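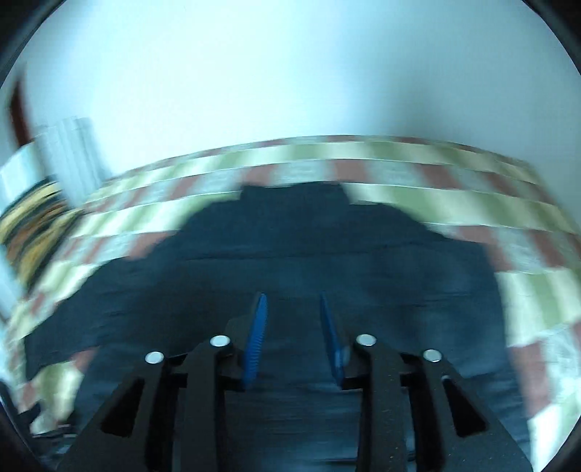 Notes for the open day talk, upstairs room
Edvin Fagerlund
Saturday, April 24, 2021

Before starting

Check that the people at the back can hear. Ask who has been to one of our open days before. If most hands go up, skip the part on the history of the workshop and go straight to the cloth.

Leave the opening slide up while people sit down. Don't talk over it.

1. Who we are

Thank everyone for coming in on a Saturday. Say my name and that I work on the cloth handling project at Brastivton. The project is called Wakitz. It started in July, two years after the workshop opened.

There are 5 of us on it. Three work on the software side, one builds hardware, and I do a bit of both plus the visits.

Say what people will see today: a short talk from me, then the demonstration downstairs, then time to try a gripper yourself. The talk is the boring part and I will keep it short.

2. Why cloth

Ask the room: who folded laundry this week? Who likes it?

Robots have been good at moving hard things for a long time. A metal part has one shape. You can measure it, write the numbers down, and send the arm to the same place all day.

Cloth has no fixed shape. Drop a shirt on a table ten times and you get ten different shapes. There is no corner where you expect one. Sometimes the corner is underneath.

Back to the opening slide here. Point at the dark cloth. It's navy going to black, and it's lying in a heap on the table. Ask someone in the front row where they would pick it up. Wait for an answer. Then ask the person next to them. Usually they pick different spots.

Point out the wrinkles. On dark fabric they only show where the light catches them, those grayish blue streaks. Our software has the same trouble reading them that you do from the back row.

Mention the tablecloth. Green, cream and reddish brown checks. Patterns give the software plenty of edges to look at, and most of them have nothing to do with the thing we want to pick up. We use plain tables, patterned tables, and whatever else people have at home, because homes are not labs.

3. The gripper

Keep this simple. If there are engineers in the room they will come and find me afterward.

Stay on the same slide. Four things to point at:

The black arms. Two inner ones and two outer ones, the same on the left and right. This is a parallel-jaw linkage. The idea of a parallel jaw is that both sides move together, so the thing you grip stays in the middle.

The silver pins. One at the top of each arm. If someone asks what wears out first, the honest reply is that we don't have enough hours on this version to know.

The slots in the outer arms. Long cutouts. Someone always asks.

The blue fingers. They have ridges on them. In the picture they're open and leaning toward each other, like tongs. Ask people to think about how they pick up a sock: not with the whole hand, just a pinch.

Say that this one is held by hand. A person does the task with the gripper, the camera records what the gripper sees, and the recordings are used to train the software. So the view on the slide is the view the software gets. The curved look at the edges comes from the lens. The streaks are motion blur, and the software has to cope with that too.

Pause for questions here, not more than two. Hold the rest for the end.

4. Where we are now

As of this week we have 1,508 recordings in the set. Of those, 398 are of dark cloth. I would like that second number to be higher. Dark cloth is where we fail the most.

Things that work fairly well: hand towels, dish cloths, anything small and light in color.

Things that don't: fitted sheets, thin scarves, anything with a lining. Tell the Jarent story if time allows. (Jarent is the laundry service that lent us the bag of pillowcases. The first one we tried was inside out and we spent the whole morning on it.)

Be clear that we do not have a machine that folds laundry. Last year a visitor went home thinking we did and called to ask for the price.

Psarras is helping us with the finger material. They make rubber parts and their shop is across the yard. Wave if anyone from there is in the room.

5. The demonstration

Before we go down, tell people:

The stairs are narrow. There is a lift by the coat rack for anyone who wants it.

Stay behind the yellow tape while the big arm is on. Children stand in front of adults so they can see, still behind the tape.

The arm will try to pick up a towel by the edge and lay it flat. It may take several tries. It may not manage it. If it stops, we restart it, and that takes a few minutes. I talk during that time, so have the sock question ready.

After that the arm gets switched off and the hand grippers come out on the long table. Anyone can try. The task is to pick up a cloth from a heap and lay it out flat. Tell people to go slowly and use just the tips. Most people squeeze too hard at first.

We won't record anyone today. Say this out loud, people worry about it.

6. Questions I got last time

Will this take jobs at the laundries? Say that the people at Jarent asked us the same thing. The part they would gladly hand over is sorting wet towels. We are a long way from that.

How much does a hand gripper cost? The plates are plastic and we cut and assemble them ourselves. I don't have a proper figure, so don't make one up.

Can a school borrow one? Yes. Take a name and email on the sheet by the door. There is a waiting list and it moves slowly.

Can it pick up a cat? Somebody will ask. No.

7. Close

Thank the hosts upstairs for the chairs. Coffee is in the hallway. Groups of ten go down at a time, front rows first. Next talk starts when the last group is back up.

Take the clicker with me this time.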